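Sorting Household Textiles with a Two-Finger Gripper
Final Report, Warkano Robotics Project Course

1. Background

The Jedell group was given one task for the term: move cloth items one at a time between open containers on a table, using a single arm and a parallel gripper. Earlier groups in the course worked with blocks and cups. Cloth has no fixed shape, so the grasp points used for rigid parts do not carry over. Our plan was to collect demonstrations by hand control, train a small policy on them, and compare it with a scripted baseline.

2. Grasping

The scripted baseline picks the highest point in the depth map and closes the fingers there. On a single crumpled towel this is adequate. With two overlapping cloths it often takes both, and the second one drops somewhere along the path. We tried a second rule that looks for a hanging corner or a hem and approaches it with the fingers open on either side.

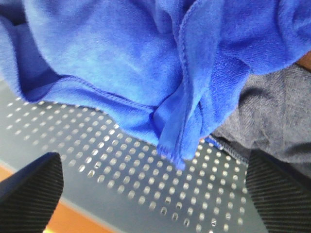

The approach angle turned out to matter more than the finger opening. When the wrist came in flat, the fingertips pushed the cloth ahead of them before closing. Tilting the wrist by 40 degrees reduced this, at the cost of a longer path and one more joint limit to watch. Grip force was left at the default setting for all trials. We did not have time to test softer finger pads.

Perforated surfaces caused a separate problem. The depth sensor returns noisy values over small holes, and the baseline sometimes read that noise as cloth. A median filter with a window of 13 pixels removed most of the false points - it also erased thin hems, so the hem rule runs on the unfiltered color image instead.

3. Data collection

We recorded 240 demonstrations over the term. Each one starts with the arm in its home pose and ends when the operator releases the cloth. Episodes with a double pick were kept and tagged. Start layouts were drawn from a list so that operators could not settle into a favorite arrangement. The containers stay at the two sides and the middle of the table is kept clear for transfers.

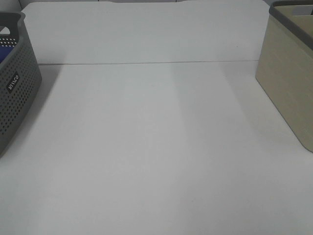
Ruddock
Student author, software and data

The fixed view is used for checking layouts and for scoring. The wrist view is used for the last part of the approach, where the fixed view has too little detail to separate one layer of cloth from another. Both streams are saved with the joint states in the Grukstead log format. Clock drift between the streams was corrected after recording by matching the first motion of the arm.

4. Open issues

The policy trained on both views picks single cloths more reliably than the baseline, but it hesitates over dark folds and sometimes stops there until the episode times out. We suspect too few examples of that case in the training set. The container positions varied very little, and we expect poor results if either one is moved far. The tagged double picks have not been used for training yet and are stored in their own folder with the layout list.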